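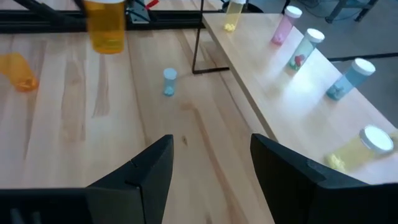
The short blue one, standing up for itself on the big table. Orange on its side at the left, amber above it.

The Bottle Drawer, Emptied
Posted November 6, 2023

Every household has a drawer where small containers go to retire. Ours had been filling up since we moved to Pernbridge, and in September it stopped closing. I had always maintained that each bottle would come in handy. My wife, who has heard this 1000 times, asked me to name four uses. I got as far as buttons.

So out they came, 53 of them, a few at a time, onto the wooden table. I had planned a learned note on every last one of them. The notes got ahead of me, so they are all here.

On the blue vial
My favorite, and the hardest to defend. It's light blue, it's slender, and the light comes through it nicely. It would hold a few needles, or one very disciplined earring. Kept.

On orange
Orange is the house color of the medicine cabinet and I have never warmed to it. I will say that it glows at the bottom when the light is right, and that is more than I can say for the rest of the bathroom. The orange ones roll, too. Lay one down and you have signed up for a walk to the far side of the room.

On amber
Bigger, yellower, slightly full of itself. I used to keep picture hooks in an amber bottle, until I needed a picture hook and opened ten other things first.

On the table
Pale wood with a long grain and a few dark streaks and knots, and a raised shelf to one side in the same light wood. It makes anything set on it look like it costs more than it did. I have tried this with a sandwich.

On labels
Soak them in warm water, then peel. The ones that survive this will survive us all. Anything with a name or a prescription number still readable gets scribbled over in black marker before it leaves the house.

Final tally: 10 kept, the rest going. The drawer now closes and contains batteries.

Words and bottles: Kamrul Matubbar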